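Noneten opens laundry and folding service for families in Plistov

Shares 163 | Comments 2

Noneten, the household help firm, will open a wash, dry and fold service in Plistov in September. It will collect clothes and bed linen from homes in the town and bring them back clean, folded and sorted by room.

The service will run from the former Stullier dry cleaning shop, which has been closed for 2 years. The building has been rewired and fitted with new washers, dryers and long folding tables. Households can book one collection a week or ask for a single visit when they need it.

Noneten already offers help inside the home. Its staff change beds, fold clothes and put them away in drawers and wardrobes. Customers who use this service told the firm that washing was the part they most wanted to hand over, and the new shop was planned on that basis.

"Most of our customers have young children and a lot of small clothes," said Efthymia Kokkinos, who manages the service. "They do their folding on the bed in the evening and then have to clear it before anyone can go to sleep. We would like them to have that time back."

Staff are trained to fold each type of garment in one set way. T-shirts are laid flat, smoothed from the neck down and folded to the same width, so that they stack neatly or stand upright in a drawer. Customers who prefer their clothes rolled or hung can say so when they book.
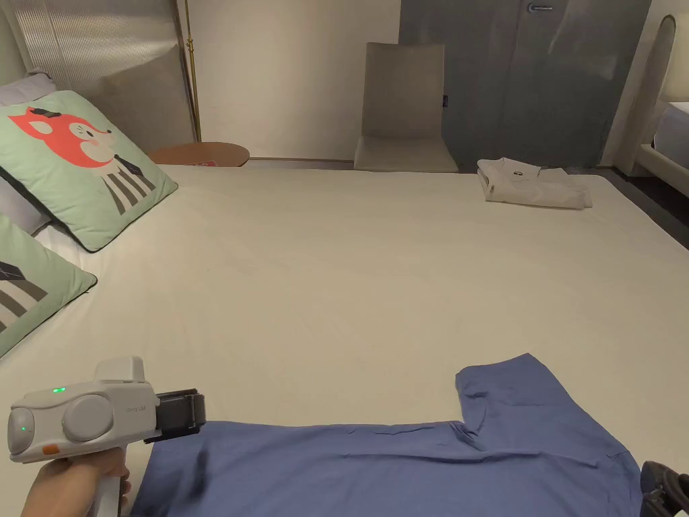 Do I have to sort my washing before it is collected?

Colours and whites are separated at the shop, so everything can go into one bag. Please empty all pockets, and keep anything marked dry clean only at home.

Bags are supplied by Postma, a local maker of canvas goods, and are labelled with the customer's booking number. There are separate bags for clothes and for bed linen. Each household's washing goes through the machines on its own and is never mixed with another order.

Collections will be made between 7 am and 10 am, with clean washing returned the following afternoon. Duvets and heavy blankets take one day longer. Unscented washing powder can be chosen at no extra charge.

The shop has room to handle 2,000 bags a month. Noneten expects to take on more folding staff once it is open, and training will be given on site. No earlier laundry work is needed.

Bookings open at the shop counter at 9 am on the first day of trading. Price lists will be available there and from Noneten staff on home visits.

Contact: Efthymia Kokkinos, Noneten, Plistov
© Noneten. All rights reserved. Back to top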